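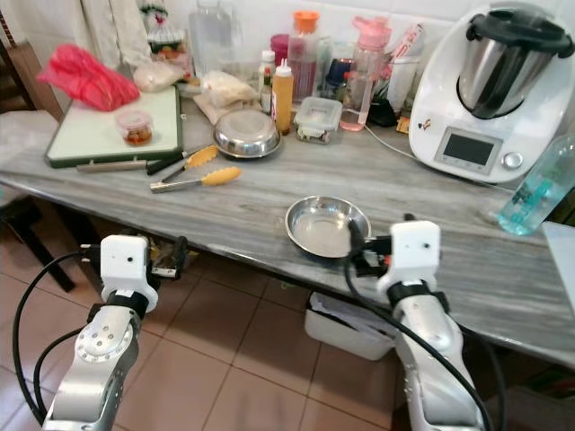 Station 2, marble-top table, both arms reaching toward it from the near side.

Pre-session safety checklist, kitchen demonstrations
Site: Lilodell. Date: Jul 17, 2018
Inspector: Zuweira Kpodo. Reviewed by: Darlene Bélanger

1. Arm cables free through the full reach: OK. Please check again after each change of operator.
2. Joint cover screws tight: OK, checked by hand.
3. Gripper fingers closed and opened 2 times without load: OK.
4. Tongs laid with the yellow tips to the right: OK. The operators learned it this way and I ask to keep it.
5. Steel dishes away from the table edge: NOT OK. One stands too near the front. In demonstration 324 a bowl was pushed to the floor, and the episode had to be deleted.
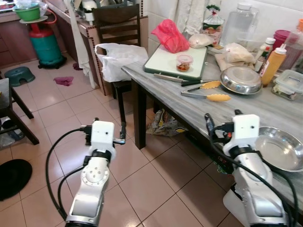

6. Knife on the cutting board, handle to the right: accepted with comment. The arms must not pick up the knife until the Kakura procedure is signed.
7. Floor clear in the operator's walking area: NOT OK. Bags and cloths must be moved before the start.
8. Stop button tested from both sides: OK.
9. Recording disk has space: OK. We have 547 good demonstrations from the planned 1,000.

Comment from D. Bélanger: Items 5 and 7 must be closed before recording. A failed grasp may stay in the set if it is labeled as failed, but a collision should be reported to me the same day. Next full inspection in August.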